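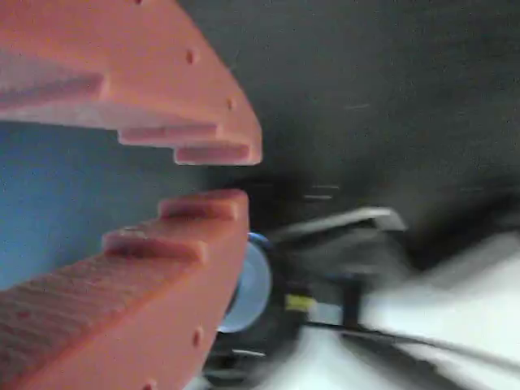
Kendex Hand Recorder

A hand-held gripper for collecting examples of manipulation work

Home > Products > Data collection > Kendex

The Kendex is a gripper which a person carries in the hand and closes with a trigger. It records the view from the wrist together with the opening of the fingers, so that a learning system can later be trained on the same movements. You do not need to have the robot in the room while you collect. Gevaner makes the Kendex and ships it with the recording unit, one pair of fingers and the Semple software.

Fingers

The standard fingers are printed in orange plastic. The inner side has a stepped profile, and the sloping face has small round holes for fixing your own pads. We decided for the steps after our trials with boxes and handles, where a flat finger slipped too often. If your work needs flat fingers, please write it in the order and we will put them in the package without extra cost.

A worn finger can be changed in a few minutes with the key from the box. Please change both fingers together and run the calibration again before the next recording.

What is recorded

Each example is saved as one folder with the video, the finger opening and the movement of the wrist. The three parts share the same clock. The operator starts and stops an example with the thumb button, and a long press marks the last one as bad. Bad examples stay on the card until you remove them in Semple, so nothing is lost by a wrong press.

For a first task we advise 200 good examples. Please change the place of the objects between examples, and change also the objects. A model which has seen only one box will learn that box very well and will have trouble with the next one. Toys, balls and soft things are good material for this, as they have many shapes and colours and the camera often sees only a part of them.

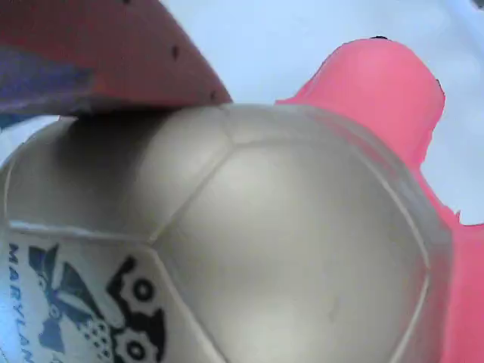

How many hours can one operator record in a day?

Most of our customers plan four hours with the gripper in the hand, in blocks of 45 minutes. After this the movements become slower and less exact, and a model will copy this too.

Technical data

Weight with fingers: 300 g
Finger opening, maximum: 66 mm
Battery: 8 hours
Storage: exchangeable card, included
Export: Semple format or plain folders
Finger material: printed plastic, orange

In the box

Kendex gripper with wrist camera
Recording unit with cable
One pair of stepped fingers
Key for changing the fingers
Calibration card
Printed guide in English and German

Using it with your robot

The same fingers can be mounted on the robot arm with the Doltorow adapter, which is sold separately. We recommend this strongly – the camera then sees the same fingers in the training and in the real work. Please tell us the type of your arm when you order the adapter.

Delivery

Orders which reach us before 1st November are sent from stock. Later orders will be sent in January. Spare fingers are always in stock and go out by normal post.

For schools and universities there is a lower price from the second unit. Please ask for an offer with the form on the contact page.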